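3.2 Pre-trip preparation as reported by drivers

Respondents were asked to describe what they did in the day before a long drive. The survey, carried out in July in the Sarine area, returned 394 usable forms. Answers were given in the driver's own words and were sorted into vehicle checks, route planning, rest, and packing. Each form was read by 2 coders, and disagreements were settled by Phetsri.

Vehicle checks were mentioned most often, but usually in general terms. Many drivers wrote that they had "looked the car over" without naming tires, lights, or fluids. Route planning was described in more detail, above all by drivers who had made the same trip before. Packing was treated as a household task and was seldom linked to safety, although several respondents reported that a late start caused by packing had led them to drive faster or to skip a planned stop. Folded clothing of the kind shown in Figure 4 was the item most often named under this heading.
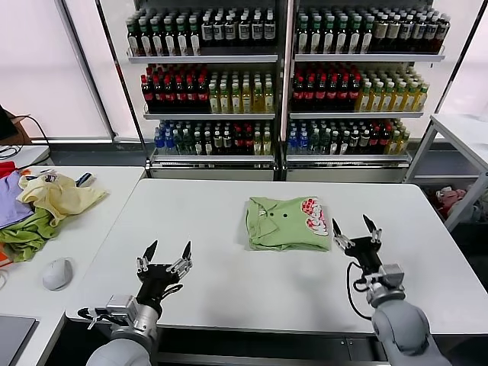
Figure 4. Folded polo shirt on a white table.

3.3 Rest before departure

Sleep was the weakest part of the reported preparation. Drivers who left before sunrise tended to go to bed at their normal hour and to make up the difference with coffee on the road. This agrees with the earlier work of Rojanasak and Nuchit on holiday traffic, in which short sleep was common even among drivers who had serviced their cars with care. The present data do not show how long each respondent slept, and the forms did not ask who shared the driving. Both questions have been added to the next version of the survey.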